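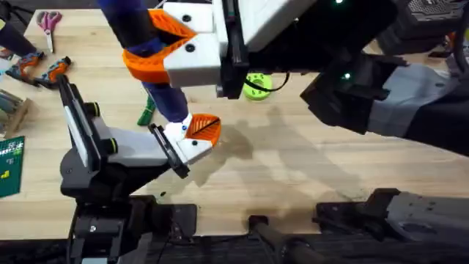
Figure 6.1 Two arms with orange fin-ray fingers holding a fabric-covered part between them.

Chapter 6
Comparing End Effectors on a Shared Bench

6.1 Scope of the chapter

Chapter 5 treated the gripper as a pair of ideal contact surfaces with a known coefficient of friction. The present chapter drops that assumption. Fingers bend, pads wear, and a cover of woven cloth over a soft core does not behave like the rigid cylinder in the grasp equations. The question is how to compare two end effectors so that the result can be repeated by a different operator on a different day.

The worked material is drawn from the Brokby trials, a bench study of compliant and rigid fingers fitted to a pair of table-mounted arms. The trial protocol was written by Jarosław Sikora and covered 3336 grasp attempts over 14 test articles. Two controllers were used: the Arnis, which closes the gripper to a commanded position, and the Turnora, which closes to a commanded motor current. Readers who have not met current-limited closing should review Section 4.7 before going on.

By the end of the chapter the reader should be able to set up a paired comparison, choose a failure definition before testing starts, and separate the effect of the finger from the effect of the controller. The last of these causes most of the difficulty in practice.

6.2 Finger geometry and compliance

A fin-ray finger consists of two flexible walls that meet at the tip and are joined by cross ribs. When the contact wall is loaded near its middle, the tip moves toward the load and the finger partly encloses the object. Enclosure increases contact area and lowers peak pressure, which is useful for covered or padded articles. It also makes the position of the object less certain. An article held in a deflected finger can rotate by several degrees under its own weight while the jaw encoder reports no change.

Rigid fingers have the opposite set of properties. Position is well defined, contact area is small, and the closing force must be limited by the controller if the article is easily marked.

Three quantities should be recorded for any finger under test:

Lateral stiffness at the tip, in newtons per metre, measured with the finger mounted in its production bracket.
Rib pitch and orientation on the contact face, measured from the fastener centreline.
Pad condition, graded against a reference pad that has never been used.

Stiffness figures taken from a finger clamped in a vise are not acceptable. The mounting block contributes a good part of the total deflection, and screws that are slightly under torque contribute more.

6.3 Placement of the wrist camera

A wrist camera serves two purposes in a comparison. It supplies the controller with an image of the approach, and it leaves a record from which failures can be graded later.

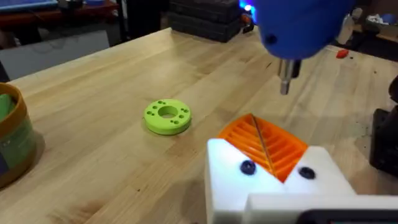
The second purpose places the stricter demand on mounting. Both fingertips must stay in view through the full jaw stroke, and the contact faces should be lit well enough to show rib deformation. Where the fingers are white or another pale colour, exposure should be set on the contact faces, as a large bright surface close to the lens will otherwise drive the automatic exposure down and leave the rest of the bench too dark to grade.

Slender articles need particular attention. A thin rod lying across ribbed pads can settle into a groove and stay there under very low force, giving a successful grasp that has little to do with friction. If the same rod is presented parallel to the ribs in one set of trials and at an angle in the other, the comparison is void. The orientation at contact must be written down for every attempt - the orientation at presentation is not a substitute.

A fixed camera beside or above the bench should be run at the same time. It records arm posture and the relation between the two grippers, neither of which can be recovered reliably from the wrist view. In the Brokby trials 33 attempts were regraded after the fixed view was consulted, and most of these concerned handovers in which one finger had contacted the opposite gripper before it reached the article.

6.4 Running a paired trial

A paired trial changes one element and holds everything else constant. With two finger types and two controllers there are four combinations, and all four have to be run. Testing compliant fingers on the Turnora against rigid fingers on the Arnis yields a difference that cannot be assigned to either component.

The order of combinations should be randomized within each block. Pads are to be inspected at the end of every block and replaced after 2000 closures, whatever their appearance. The grading sheet used in this chapter follows the Tokarz scheme, which recognizes four outcomes: held, held with rotation, slipped, and missed.
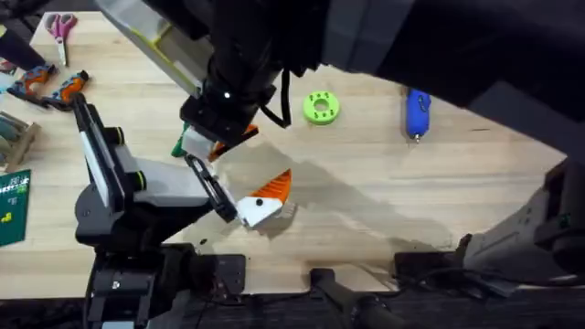
6.5 Sources of error in two-arm work

Two arms sharing a bench introduce errors that do not arise with one. The most common is offset between the base frames. Each arm may repeat well within its own frame while the transform between them is wrong by nearly a millimetre, and a stiff finger will turn that offset into a side load on the article. A compliant finger absorbs it. The compliant finger then scores better for a reason unrelated to grasp quality, and the base transform must therefore be checked at the start of each block.

Shadow is the next source to be considered. An arm passing over the bench changes the light reaching the article and can shift a vision-based approach target.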